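Filed under: Home & Workspace > Shared Offices > Layout and Storage
Print this page | E-mail to a friend

We use cookies to remember your log-in and favourite topics. By staying on the site you're okay with that.

Where should the water cooler go in a shared room with a big window?

Huia Whitcombe
Friday, November 18, 2022

Hi all, hoping someone with an eye for this can help. We've got one long room at Tamgate that everybody shares, brick wall down one side and a huge black-framed window across the back, and it has slowly filled up. I love the room! But the water dispenser ended up in front of the window with all the odds and ends gathering beside it, and on the brick side we've got the desk with the power strip and far too much black cable. I've been given a budget of up to $2,000 to sort it out before the end of April and I'd rather not spend it all on cupboards.
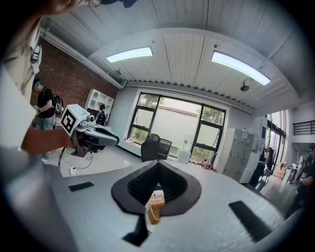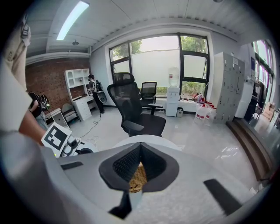
The brick wall side with the white cubby shelves, then the window end with the dispenser and the grey lockers.

So my questions, sorry, there are a few. Is it bad for the water to stand in front of a window like that? The middle panes have the frosted film on but the top and bottom ones are clear, so you still see the trees (which I'd never cover up). Would you move the dispenser over beside the lockers, or swap it with one of the mesh chairs? And what do people do about cables that run off a desk and over the floor? I've tripped twice now and I'm not the only one.

I should add that the cubby unit with the rounded arches is staying. I got outvoted on that one last year and I've made my peace with it.

Tamsin McAlister

Ooh, I like that window. I'd move the dispenser, yes. Clear jugs and direct sun aren't friends – you can get a green tinge growing in the water if it stands in strong light for long enough, and it's a pain to clean out of the tap part. The frosted film will help a bit, but I don't know which way you face, so have a look at where the sun lands around lunchtime before you drag anything anywhere.

Beside the lockers would be my pick, as long as the doors down at the bottom can still swing open. Measure that first! We put ours next to a filing cabinet in my old office and couldn't get into the bottom drawer for a whole winter. Also check there's a power point handy, because you don't want the cooler cord adding to your trip collection. Straight into the wall for that one, please, and keep it off the power strip.

For the bits beside the window (the bag, those big white containers with the red labels, the red-capped bottles) I'd get one low bench with a shelf under it and put the lot on that. Nothing fancy. Ours is a Rokadel, 52 cm high, and it fits under the sill with room to spare. Heavy things on the bottom shelf. Take the little grey wastebasket along with the dispenser or you'll have people wandering across the room with drippy paper cups.

Cables – get a rubber floor cover, the kind with a hump, and stick a tray to the underside of the desk for the strip to live in. I did mine in an afternoon with a drill and a fair bit of swearing.

Pearce

just move it. took me and my brother ten minutes, take the jug off first tho or you'll wear it

Brerkon

Agree with Tamsin on the floor cover but buy one wider than you think you need, the skinny ones slide. I wouldn't bother with the bench myself. If any of the lockers are going spare you could stash the small stuff in there for free and put the money toward better lighting. The big containers probably won't fit so they'd need another home.

Is the chair with the tall headrest any good? Looking for one for my bad neck.

1,341 people have read this page

Get our best home and workspace answers in your inbox every fortnight. Enter your e-mail to sign up. You can unsubscribe at any time.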